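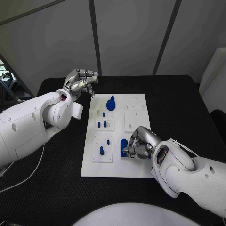
Attachment 1 of 1: both hands over the assembly board

Ticket 887 — Broadband drops every evening, router light goes amber
Opened: 25/06/2020
Status: open, awaiting line test
Category: Home broadband / intermittent fault

Hello again. The web chat timed out on me twice so I'm putting the whole lot in here, sorry for the length!

The trouble is that the connection falls over most evenings, usually just after tea, and stays off for anything from two minutes to half an hour. The light on the front of the router (it's the Plarnel one you sent out when we joined, the squat one with the stubby aerial) goes from green to amber, blinks for a bit, then comes back as if nothing had happened. We're on the Jallelska Home package and the house is at the far end of Skulcombe, past the chapel, where the phone wires still come in on poles.

Mornings are fine. I can be on a video call from nine till lunch without a wobble, and then by seven o'clock I can't load the weather.

What I've tried so far:

Turned it off and on again. I know, I know. Left it off for ten minutes the second time, as your help page says.

Swapped the little filter on the phone socket for the spare in the box. No change that I could see, though it did get rid of a buzz on the landline I'd got so used to that I'd stopped hearing it.

Took the front plate off the master socket and plugged straight into the test socket behind. It stayed up all that evening and I was ready to close the ticket myself, then it dropped four times the night after.

Moved the router off the windowsill and away from the cordless phone. It now lives on top of the bookcase and looks daft.

Changed the wireless channel from automatic to 11, then to 6, then back again. I don't think it's the wireless, mind you, as the desktop is on a cable and that goes off too.

Turned off the Christmas lights timer in the porch, which was still plugged in from February when I last meant to take it down. A forum said those can cause interference. It didn't help, but at least it's down.

I copied the speeds off the router page. It said 66 down when things were good and 16 just after a drop, and it crept up again overnight. The log page only keeps the last few lines but I caught "loss of sync" three times in one go. There was also an error code, 444, which isn't on the list on your site — could somebody tell me what it means?

Update, same day, later on
Rang the helpline and was 163rd in the queue, so I hung up and had a bath. Dropped again at ten past eight. The landline crackled at the same moment, which it hasn't done before, so I'd lean towards the line outside over the router. It was windy too, and the wire from the pole runs straight through next door's sycamore.

Please could you book a line test for the evening, not the morning? The last one was done at half ten and came back clean, and of course it did. If an engineer needs to come out I'm in every day except market day. Park by the Dhanial garage and walk up, as the lane is too narrow for a van.

I've left the router plugged into the test socket for now and won't touch anything until I hear from you.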